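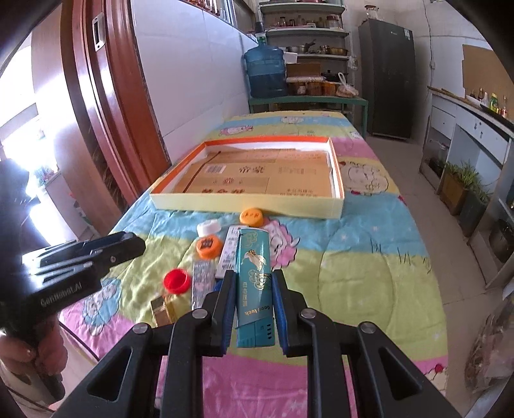 Hudadora Research Group on Everyday Lettering

Figure 2. Two scripts on one narrow case: gold Chinese characters set vertically, with "Good luck" near the lower end.

4. Where the wish goes

Our central question in this section is a small one, and we have come to love it. When a maker of inexpensive goods prints a good wish in both Chinese and English, which script gets the best spot? Earlier work on bilingual lettering has mostly looked at street signs and menus, where the two languages carry the same practical message. Wishes behave differently. A buyer who reads only one of the two scripts can still enjoy the other as decoration, and designers seem well aware of it.

We looked at 64 objects bought in four towns: pencil cases, fans, tins, bookmarks, envelopes and a surprising number of combs. Each was coded separately by both authors for the direction of each script, its place relative to any picture, and its color. Disagreements were settled in conversation, and a few of those conversations went on well past dinner. The full coding sheet is given in Appendix B.

The clearest result concerns direction. Chinese text was set vertically far more often on long, narrow objects than on square ones, where it tended to run left to right alongside the English. Shape appears to matter more than subject or price. English was hardly ever stacked letter by letter, even when there was plenty of height to fill. We had expected the opposite on combs in particular - one of us had bet on it - and were delighted to be wrong.

Placement is harder to sum up. Birds, clouds and flowers usually take the upper part of a surface, and the lettering is fitted in lower down (compare Figure 2). On the fans the order breaks down completely, as the folds force the wording toward the outer rim. Mosoti has suggested that fans should be treated as a separate class, and we now do so in all the tables.

Color gave us the most fun. Gold on a deep ground was the favorite by a wide margin, and where gold was used for the Chinese it was nearly always used for the English too. Makers who switched colors between scripts were rare, and most of their work came from the Yuen market, where Cheng collected in November. Shopkeepers there told her that mixed colors sell better to parents buying for young children. We have no sales figures to test this with, but it would be a wonderful thing to follow up.

One limit should be kept in mind. We bought what was on open display, so anything kept behind the counter is missing, including the more costly lacquer goods that the Itorness shops are known for. Section 5 turns to the wording of the wishes themselves.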